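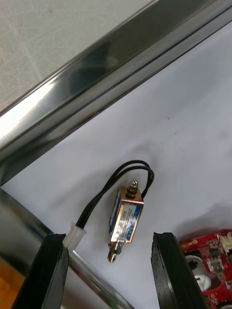 Sevim Başaranによれば、履歴学習認定でいちばん揉めるのは「何を知っているか」ではなく「どこで知ったことにするか」のほうだという。制度の説明としては少し乱暴。ただ、以下の各節で出てくる対立の多くはこの一点に戻ってくる。

**履歴学習認定**(りれきがくしゅうにんてい)は、学校の外で身につけた知識や技能を審査し、大学・短期大学・職業教育機関などの単位または入学資格として認める仕組みの総称。英語圏ではprior learning assessmentまたはrecognition of prior learningと呼ばれることが多く、前者はPLA、後者はRPLと略す。日本語の訳は固まっていない。「既修得学習の認定」「経験学習の単位化」「先行学習評価」など。本項では便宜上「履歴学習認定」で統一する。

## 概要

対象になるのは、仕事、軍務、家業、社会活動、独学、資格取得、企業内研修など。学歴の有無は通常問わない。大学を途中で離れた人が戻るときに使う例がよく知られるが、一度も在籍したことのない人も申請できる機関がある。

認定の単位は三つの型。

- 科目対応型:既存の科目の到達目標と申請者の学習を突き合わせ、その科目の単位を出す
- 包括型:特定の科目に結びつけず、自由選択の枠で単位を出す
- 入学資格型:単位は出さず、出願資格のみを認める

科目対応型が主流。包括型は審査が速いかわりに、卒業要件のどこに入れるかで後から困ることが多い。入学資格型は学費の節約にならないため、申請者から「認定された気がしない」と言われがち。

編入時の単位互換とは別物。単位互換は他の学校で取った単位を移す手続きで、学習そのものは審査しない。窓口が同じ機関では混同されやすく、書類の出し間違いが起きる。下の「手続」も参照。

## 用語

「認定」「評価」「承認」の使い分けは機関ごとに違う。おおむね次のとおり。

**評価** 審査員が証拠を読み、水準に達しているか判断する段階。

**認定** 評価の結果を受けて機関が単位を出すと決める段階。評価が通っても認定されないことがある。上限に達している場合など。

**記載** 成績証明書に載せる段階。評点をつけず「認」または「P」とだけ書く機関が多い。評点平均には入れないのが普通。

「経験の単位化」という言い方は制度の担当者には嫌われる。単位が出るのは経験に対してではなく、経験から得た学習に対して、という建前があるため。窓口の説明資料ではほぼ必ずこの区別が最初に出てくるが、申請者の側の書類は年数と役職の羅列になりやすく、差し戻しの理由の上位もこれ。

## 歴史

### 前史

試験だけで単位や学位を出す考え方は古い。通学を前提としない学外学位の制度が十九世紀のイギリスにあり、教室にいなかった人にも学位が出た。ただしこれは試験に向けて勉強した人のための制度で、すでに持っている技能を調べるという発想とはやや違う。

二十世紀半ば、復員した兵士の大学進学が増え、軍での訓練をどう扱うかが問題になった。訓練課程を一つずつ調べて大学の科目と対応させる作業がこの時期に進む。個人ではなく課程を審査するやり方。現在の「課程一括評価」の原型にあたる。

### 個人審査への移行

課程を出ていない人、つまり現場で覚えた人をどうするか。これに応えたのが書類一式による個人審査で、一九七〇年代以降に広まった。申請者が自分の学習を文章で説明し、証拠を添え、科目担当の教員が読む。手間がかかる。それでも他に方法がない分野では定着した。

### Pranness方式

Prannessで始まった方式は、科目ではなく到達目標の一項目ずつを審査の単位にした点が新しかった。科目全体としては足りない申請者でも、満たした項目は記録に残り、残りだけを後で補える。一科目を項目に割ると平均で29項目になり、審査員の負担が重いと批判された。のちに似た項目を束ねる改訂が行われている。

改訂版は一月の学期から適用された。旧版で途中まで進んでいた申請者の扱いをめぐって混乱があり、移行措置が二度延長された。

### Abeysekara分類

Abeysekara分類は、証拠の種類を「直接」「間接」「申告」に分ける整理。直接は作品・図面・報告書など本人が作ったもの、間接は上司や顧客の証明書、申告は本人の文章。単純な分け方だが、審査員の間で話が通じやすくなったため以外に広く使われている。翻訳や設計のように成果物が残る職種に有利で、介護や接客のように残らない職種に不利、という指摘は当初からある。

## 方法

### 試験

標準化された試験を受け、基準点を超えれば単位が出る。語学、数学、会計、情報の入門科目に多い。安く、速く、結果に争いが少ない。一方で実技系には向かない。受験準備のための教材が売られるようになると、学校外での学習を調べているのか、受験用の勉強を調べているのか分からなくなるという批判もある。

### 異議申立試験

科目担当の教員が、その科目の期末試験またはそれに準じた試験を個別に出す。英語ではchallenge exam。受けられるかどうかが教員の裁量に左右される機関があり、同じ大学の中でも学科によって扱いが違う。日本語の「異議申立」は直訳で、何かに抗議しているわけではない。

### 書類一式(ポートフォリオ)

もっとも手間のかかる方法。標準的な構成は次のとおり。

1. 申請する科目と到達目標の一覧
2. 学習の経緯を述べた文章
3. 到達目標ごとの学習の説明
4. 証拠
5. 証拠と到達目標の対応表

最後の対応表が抜ける例が多い。審査員は対応表から読み始めるので、ないと戻される。Gokellの公開課程では、書類の作り方だけを教える科目が先にあり、これ自体が単位になる。申請をあきらめた人にも単位が残るという配慮だが、認定を受けるために学費を払わせているとの反論もある。

### 面接・口頭試問

書類の補助として行われる。文章を書くのが苦手な申請者、あるいは審査言語が母語でない申請者には面接を主にする機関もある。記録の残し方が課題。録音を残すか、審査員のメモで足りるとするか。決まりなし。

### 実演

調理、溶接、検査、看護補助など。作業場を用意し、課題を与えて、手順と結果の両方を見る。手順の採点は審査員による差が大きく、二人以上で見ることが推奨される。設備の費用が高いため、年に決まった回数しか開かれない。

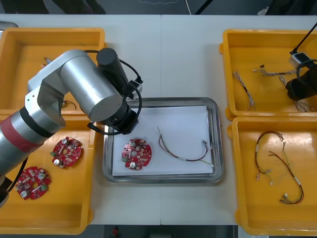

ロボットアームと白い作業台。黄色い容器とステンレスのトレイ。

### 課程一括評価

企業や団体の研修をまるごと審査し、修了者全員に同じ単位を推奨する。個人は修了証を出すだけで済む。Skininsideの社内研修が例としてよく引かれる。皮膚科学の基礎と接客法を合わせた課程で、審査の結果、基礎のほうにだけ単位が付いた。接客の部分は「到達目標が書かれていない」として見送り。研修の質が低いという判断ではなく、書類の問題だったが、社内では受け止め方に差があったとされる。

研修内容が変わると評価も失効する。更新を忘れたまま修了証が出続け、大学の窓口で断られる事例あり。

## 手続

機関によって違うので大枠のみ。

**相談** 認定の見込みと申請先の学科を確かめる。ここで単位互換の案件は別の係に回す。

**申請** 科目を指定して書類を出す。手数料は科目ごと、または時間ごと。認定されなくても返金されないのが普通。

**審査** 科目担当の教員が読む。学外の審査員を置く機関もある。

**決定** 全部認定、一部認定、補足要求、不認定のいずれか。補足要求には期限がつく。期限を過ぎると不認定扱いになり、再申請では手数料をもう一度払う。

**不服申立** 手続の誤りについてのみ受け付ける機関と、審査の中身についても受け付ける機関がある。前者が多い。

手数料は授業料より安く設定されるが、奨学金や貸与金の対象外とされることが多く、現金で払えるかどうかが壁になる。授業料のほうが額は大きくても補助が出る。結果として、認定を受けずに入門科目をもう一度履修する人が出る。制度の趣旨からすると逆。

## 上限と居住要件

卒業に必要な単位のうち、認定で満たせる割合には上限がある。残りはその機関で履修しなければならず、これを居住要件と呼ぶ。実際に住む必要はない。通信課程でも同じ語を使う。

上限の決め方は、割合で決める、単位数で決める、学科に任せる、の三通り。Gokellでは27単位。専門科目の上級は認定対象外とする機関が多く、経験の長い申請者ほど、いちばん得意なところで単位がもらえないという不満につながる。

認定単位を他の機関に移せるかどうかは別の問題。移せないことが多い。評点がないので受け入れ側が判断できない、というのが表向きの理由。

## 学習者への影響

認定を受けた学生は卒業率が高い、という報告はいくつもある。ただし解釈には注意がいる。書類を揃えて申請できる人は、もともと学業を続ける力や時間のある人かもしれない。申請しなかった人と単純に比べても、制度の効果は分からない。

Rezaul Matubbarの調査はこの点を扱ったもの。申請者529人を、認定された人と、書類は出したが不認定だった人とに分けて比べた。両者の差は、申請者と非申請者の差よりずっと小さかった。Matubbarは効果がないとは結論していない。不認定の人の一部が、補足要求の段階で履修計画を立て直していたことを挙げ、書類を作る過程そのものの影響を別に調べる必要があるとした。対象が一つの地域に限られる点は本人も認めている。

自己評価への影響を論じる研究もある。学歴のないことを長く引け目に感じてきた人が、書類を書く中で自分の仕事を学習として捉え直す、という筋のもの。聞き取りが中心で、数は少ない。逆に、不認定の通知が「仕事を否定された」と受け取られる例も報告されており、通知文の書き方を改めた機関がある。

時間の負担も大きい。書類一式を一科目分作るのに70時間超かかったという申請者もいて、科目を普通に履修したほうが早いとの声が出る。慣れの問題でもあり、二科目め以降は短くなる。

## 教員の側

審査を引き受ける教員への手当は薄い。授業の持ちコマに数えない機関がほとんど。引き受け手が特定の教員に偏り、その人が退職すると学科ごと受付を止めることになる。

審査への抵抗感も残る。自分の授業を受けずに単位が出ることへの違和感、議論や実験に参加していないことへの疑問など。後者については、到達目標に「議論への参加」が書かれていなければ審査の対象にできない、というのが制度側の答え。これをきっかけに到達目標を書き直した学科もある。書き直した結果、認定がほぼ不可能になった科目も。

Başaranは、審査員研修の場では申請者の書類より先に、自分の科目の到達目標を読ませるべきだとしている。読んだことのない教員が少なくない、との理由から。

## 批判と論点

**質の保証** 甘い審査で単位を売っているのではないかという疑い。手数料を認定単位数に比例させると、多く認めるほど収入が増える形になる。このため、料金は審査の手間に対して取り、結果と切り離すのが原則とされる。守られているかどうかは外から見えにくい。

**公平性** 証拠を集めやすい人が有利。前の勤め先が倒産した、紛争で国を出た、家族の世話をしていた、といった人は間接証拠を出せない。申告だけで足りるとするか、実演や面接で補うか。Abeysekara分類を使う機関では、直接証拠が一つもない申請は原則として面接に回す。

**言葉の問題** 学習の説明には、科目の用語で書くことが求められる。現場の言い方のままでは通じない。用語を知っていることと内容を分かっていることは別だが、書類の審査では区別がつきにくい。

**学習の古さ** 何年前の学習まで認めるか。情報系や医療系では年限を設ける例が多く、人文系では設けない例が多い。年限を過ぎても現職なら認める、という折衷もある。

**代筆** 書類作成を手伝う業者の存在。助言と代筆の境目があいまいで、面接を必須にして対応する機関が増えている。文章生成ソフトの普及後はさらに判別がむずかしい。

## 日本での扱い

大学以外での学修を単位として認める規定はあり、語学などの検定試験の成績で単位を出す大学は珍しくない。個人の職業経験を書類で審査する型はあまり広がっていない。社会人入試で職歴を考慮することは多いが、これは選抜の材料であって、単位が出るわけではない。入学資格型に近い運用としては、個別の資格審査がある。

訳語が定まらないことも普及を遅らせているとの見方。調べようとしても検索語が分からない。この節は記述が薄いのので加筆待ち。

## 関連項目

- 単位互換
- 社会人入試
- 学外学位
- 居住要件
- 到達目標
- 生涯学習

## 注記

節「Pranness方式」の項目数は改訂前のもの。改訂後の数は未確認。「学習者への影響」の節は出典の整理中。最終更新 2023/05/31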